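# Besham tote-handling episodes (simulation)

Wrist-view recordings from the simulated cell at the Besham returns depot, along with task labels and notes from the staff who do the same job by hand.

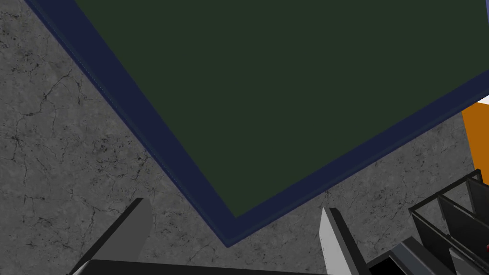 Maintained by Annelore Haberkorn (data) and Baptiste Roussel (simulation). The set was put together for Ilter, the project that is moving part of returns sorting onto a gripper arm. If you want the planning papers for the new shifts, they are kept elsewhere; only the parts that affect the data are repeated here.

## Contents

- 3,578 episodes, all rendered
- 30 frames per second, one wrist view per episode
- gripper opening and joint positions for each frame
- a short written task label
- an outcome field: `done`, `dropped`, `timeout`

Each episode has its own folder. Joint positions are in radians. Gripper opening runs from 0 (closed) to 100 (fully open).

The floor uses one cracked-concrete texture throughout. Baptiste tried a clean gray floor first, and the policy trained on it did badly once the texture was changed, so those early episodes were removed.

## Where the labels come from

The first task labels were written by the simulation team and were hard to follow on the floor. "Translate item to goal region" meant nothing to the people sorting returns. In June the labels were rewritten with four sorters from the early shift, using the words they use with each other. Old labels are kept in `label_v1` for anyone who needs to reproduce earlier runs.

The sorters also asked for a "leave it" label, for items a person would set aside for a second look. It is used in the later episodes only. Do not treat its absence in early episodes as a negative.

## What changes at the depot

The arm is planned for the lifting and placing part of the job. Checking condition, reading customer notes and deciding what goes back to stock stay with people. In practice:

- Sorters will spend less of the shift bending and reaching and more of it at the screen. Several said they would miss moving around, and rotation between stations is still being worked out.
- Every `dropped` or `timeout` in live use calls a person over. During the trial each shift has 2 people trained to clear the arm and restart it.
- Clearing the arm is paid at the technician rate. This was not in the first plan and was added after the sorters raised it.
- Pick counts from the arm must not be compared with individual sorters' counts. The export script leaves worker IDs out.

## Known problems

- Finger edges sometimes pass through rack rods for a frame or two. Contact forces in those frames are not reliable.
- Lighting is too even. The real bay gets low sun through the dock doors early in the day.
- Nobody walks through the simulated cell. Do not use this set to test stopping behavior or safe distance.
- Drop rates are lower than anything we expect on the floor. Please don't quote them in staffing estimates.

## Use

Internal to Ilter for now. Ask Annelore before copying episodes to another site. Label corrections are welcome from anyone at Besham, and there is a paper form by the time clock for people without a repository login. Baptiste enters those at the end of each shift week and puts the form number in the commit message.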